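Lecture 6: Task state from two camera views
Instructor: Trygve Sundqvist. Lab section: Tuesday, Aurelio Quintero.

The planner in Distano does not work on pixels. It works on predicates such as on(lettuce, bread) and in(cheese, bin_right). The state estimator sets each predicate to true, false or unknown. Unknown is a legal value, and the planner must handle it.

The fixed view covers both bins and the plate. The gripper view covers less and moves with the arm, so its transform has to be looked up at the image timestamp. Offsets over 33 ms are rejected.
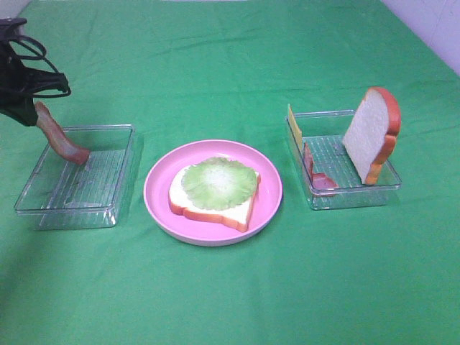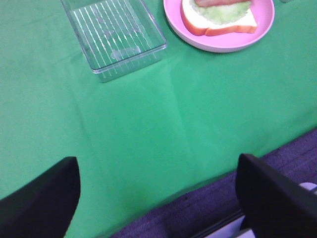
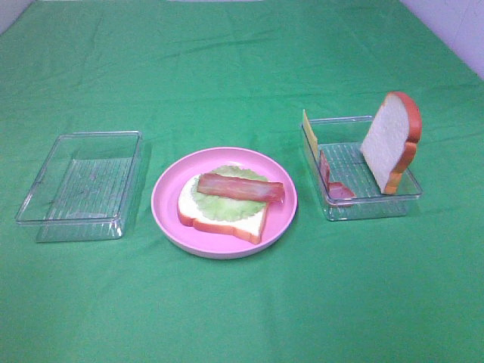

Figure 6.2. Sandwich task. First and third: fixed view. Second: gripper view, with the plate and left bin only partly in view.

In the second image, in(cheese, bin_right) must stay unknown. A detector that returns false here will trigger a needless replan. In the first, holding(bacon) is true while the strip still overlaps the bin, so in() and holding() cannot be treated as exclusive.

Exercise 17. Write the full predicate list for the third image and give the next legal action.

Reading: Gallegos notes, section on partial observability.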